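Leave the Counter Alone

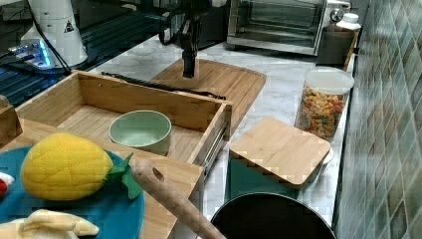 Bamboo board, open drawer box, and a mint-green bowl in the box.

Every July the kitchen advice comes around again. Clear the counter. Put it all behind a door. A counter with things on it is a counter that has failed. I have read that advice for years, followed it for two of them, and I think it is wrong for most people who cook.

We live in a rental in Paredes with 859 square feet to it, and the kitchen gets the small end. The last tenants left it bare, and I kept it that way. Every night I put the cutting board in the cabinet beside the stove, behind the baking sheets. Every morning I took the baking sheets out to reach the cutting board. I did this until September of the second year, when I stopped.

A cutting board is used several times a day. It should lie flat where the cutting happens. The same goes for the bowl you reach for without thinking, and for the container that gets opened at every meal. If that makes the counter look busy, the counter is busy. It is a work surface.

The drawer is another matter. People talk about drawers as if a drawer were free space. A deep one swallows whatever is on the bottom, and the bowl down there might as well be in storage. Pull a drawer out and set it on the counter for an afternoon and you find out what it holds, and how little of that you want back. I suggest doing this once a year. I don't suggest buying dividers. Trutura sells a very nice set and Nenda sells a cheaper one, and I have owned both. They sort the things you should have given away.

Then there are the toys. A plush pineapple on a plate will not get you into a magazine. But if a child is in the kitchen while you cook, the child will bring things, and those things will land next to the rolling pin. You can spend dinner carrying them back to the bedroom or you can make dinner. I make dinner. The pineapple has been served many times at our house and no one has gone hungry waiting for it to be moved.

My sister-in-law paid Trinico $875 for a pull-out pantry so her counters could stay empty. They are empty. She chops on a plate, standing up, with the board still in its slot.

I am not arguing for dirt. Wipe the stone, wash the board, throw out the mail. Mess and use are different things, and the advice treats them as one. Before you put something away tonight, ask when you will want it next. If the answer is breakfast – leave it where it is.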